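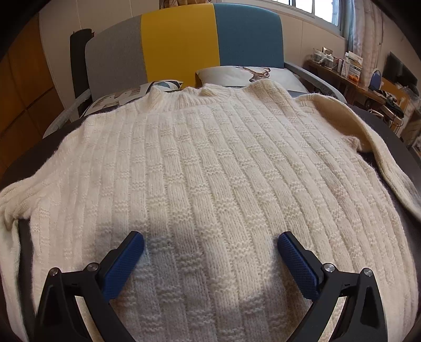 Folding Sweaters Without Wrecking Them
Group report by Precious Espiritu, Gerardo Navarro and Janelle Buenaventura

Our question was small. Does the way you fold a thick knit change how much shelf it eats? The Altville dorm closets have one shelf each, so we felt qualified.

We tried three folds: the square store fold, the roll, and the "sleeves in, then thirds" that Janelle's grandmother swears by. Each was done 6 times, then left under a textbook overnight. Laying the sweater flat first took longer than the fold itself. Sleeves are the problem. They have opinions.
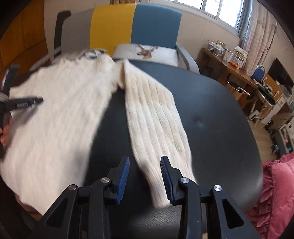 Fig. 2. Cream sweater on the black padded surface, ribbed sleeve laid down beside the body.

Results, as stack height for the whole pile: square fold 145 mm, roll 135 mm, thirds 115 mm. Gerardo had bet on the roll and has asked that this be recorded as a close second.

A firm padded top was easier to work on than a bed, where everything sinks toward whoever is leaning on it. Fuzzy knits were the worst to line up – the edges curl back as soon as you let go, and pressing harder only makes a wider mess.
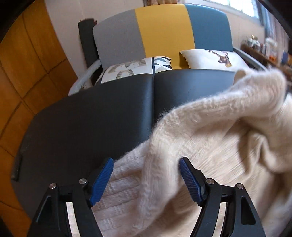 We also lost one round on Saturday when the pile was slept on by a roommate. Those numbers were thrown out and the round repeated.

If we did it again we would use more than one size of sweater and a heavier book. Precious would like a different partner for the rolling.

Comments (3)

Nusrat Malik
Did you measure with the textbook on or off?

Gerardo Navarro
Off. We waited a minute first.

Pacita Marquez
Tried the thirds one. My shelf still won't close but it looks nicer.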